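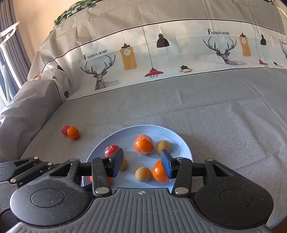 4 min read

Section 8: Hanging and setting up your heavy bag

Okay, gloves off for this part, you'll need your fingers. I've hung the Paltis bag in three different spots by now (garage, spare room, garage again), and these are the steps I wish I'd had the first time. If you bought the free-standing Berkusus base instead, skip ahead to section 9, none of this applies to you.

Before you start

You'll need the bag, the four-strap hanger, the swivel, the ceiling mount, a drill, a stud finder, a socket wrench and a second person. Please don't skip the second person. I tried it alone with the bag balanced on a kitchen stool and my shoulder complained until September.

1. Find a ceiling joist. Run the stud finder across it a few times from both directions and mark the edges in pencil. You want the middle of the wood.

2. Check your space. Stand where the bag will hang and stretch a leg out as far as it goes, then turn and do it again. If you touch a wall, a shelf or a water heater, move along the joist. Kickers need a lot more room than boxers!

3. Drill the pilot holes. Use the bit that came in the small bag with the mount. It looks too thin, but it's the right one.

4. Bolt the mount up. Tighten each bolt a little, then go around again, and keep going until nothing shifts when you pull on it with both hands.

CAUTION: Never hang the bag from drywall, a drop ceiling or a pipe. If you can't find solid wood, stop and get the wall bracket or the free-standing base.

5. Clip the swivel to the mount, then screw the carabiner gate fully shut. I give mine one last turn every time I walk past it.

6. Lift the bag. One of you hugs it from below and the other clips the straps, opposite sides first. The zipper should face the wall, otherwise you'll find it with your knuckles.

7. Set the height. For boxing, the middle of the bag should sit around your chest. For Muay Thai or anything with low kicks, drop it until the bottom is level with your knees or a bit lower.

Note: The straps stretch in the first couple of weeks. Mine came down almost a hand's width, so leave yourself some spare loops at the top.

Setting the round timer

The Flalness timer ships in demo mode, and it'll beep at you until you change it.

8. Hold the round button until the display blinks. Pick your round length with the arrows, press once, then pick your rest. I leave the warning clack at 10 seconds (it's the setting I actually listen to).

9. Press and hold again to save. If you only tap it, everything goes back to demo and you get to start over, which I did twice.

First session

Wrap your hands, even for the easy stuff. Start with light, slow punches and watch how the bag swings. If the whole ceiling hums, get off it and check the bolts. A soft creak from the swivel is normal and a drop of oil takes care of it.

CAUTION: A new bag settles. The filling packs down and the bottom gets hard, so keep your kicks up in the middle until you've opened the zipper and shaken things back into shape.

If you have the Lò model with the water core, fill it after it's hanging, through the valve on top, and stop at the line.

Check the mount once a month. Details on cleaning the cover are in section 10.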